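Unit 6: Comparing hands, grippers and the cameras that go with them
Handout for the lab section. Instructor: Keegan Mudgway

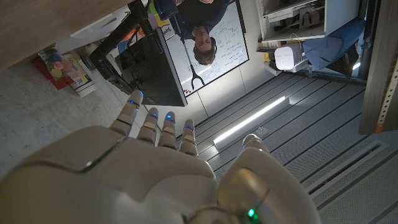 Fig. 6.1. Wrist camera view, four-finger-and-thumb hand. The camera is inverted relative to the room.

Read Fig. 6.1 before you read any spec sheet. The hand takes up the bottom of the view, the floor is along the left, and the ceiling light is below the man at the whiteboard. If your software assumes that "up" in the image is "up" in the room, it is wrong from the first reading. Flipping the image in software fixes this for one wrist pose. Roll the wrist and you are back where you started. Use the arm's joint angles, and check them.

1. What the sales material claims

The three products we cover are the Jundeneo hand, the Zelteck two-jaw gripper and the Patwary suction head. All three brochures use the word "universal." I have stopped underlining it.

Jundeneo says its hand can handle "everyday objects." Ask which ones. The published object list is mostly boxes, bottles and balls, and a two-jaw gripper can pick up most of those too. A fair test of a hand with fingers includes things a two-jaw gripper finds hard: a key lying flat, a pair of scissors, a plastic bag with something heavy in it.

Zelteck gives a maximum grip force and no minimum. For eggs and paper cups the minimum is the number you want.

Patwary's suction figures are for clean, smooth, flat surfaces. Few things in a kitchen are all three.

2. Our own trials, and why you should doubt them

In February we ran 303 pick attempts per device on the Triltwood object set. Some problems with what we did:

The operators knew which device they were using. Of course they did, but it means they approached objects differently. With the hand they slowed down.

Most of the hand trials came after the gripper trials, so the operators had already practiced on the same objects. Whatever score the hand got, part of it belongs to practice.

"Success" meant the object left the table and stayed up for 2 seconds. A pen pinched by its very end passes. So does a mug held sideways, which would have emptied itself on the floor. I would not use this rule again.

We reset objects by hand to a taped outline. People drift toward easy placements as the afternoon goes on.

I am leaving the success rates out of this handout on purpose. Last year's class copied them into their reports and argued from them. Work with the raw log, which has a row for every attempt, and say in your report which rows you threw away.

3. The wrist camera

The case for a wrist camera is that it sees what the fingers see. Look at Fig. 6.1 again and ask how much of that view would help you pick something up. You get four fingers and a thumb, and past them a monitor, a whiteboard and a good deal of ceiling. Some of that is the pose. Some of it comes with a wide view, and a wide view spends pixels on the room.

Three points to check on any wrist camera before you trust it:

Bright light. A ceiling fixture in view can push the exposure down and leave the object dark. Test with the lights on and with the lights off.

Lights on the hand. Small blue lights show near the fingertips in the figure, and a green one near the thumb. A glossy white surface reflects. If you are using color to find an object, find out whether your method can tell a lamp from a target.

Blocking. Close the hand halfway and save an image. Then close it fully. If the object vanishes in the second one, the camera can't tell you whether the grasp held, and you need a second camera or touch sensing.

The vendor demo set for the camera has 1,986 images. I went through a good part of it and kept seeing the same plain gray tabletop. Models trained on it may do well on plain gray tabletops.

4. For your report

Pick 2 of the devices. State one task where you expect the simpler one to win, and write that down before you run anything. Hand the prediction in first.

Then run it. Log every attempt, including the ones where somebody bumped the table. Report setup time as well, meaning the time from power on to the first usable grasp. The brochures skip it and it can eat most of a lab session.

If your result agrees with the brochure, go back and look at which objects you chose.

Reports without a raw log come back ungraded. Bring your own tape.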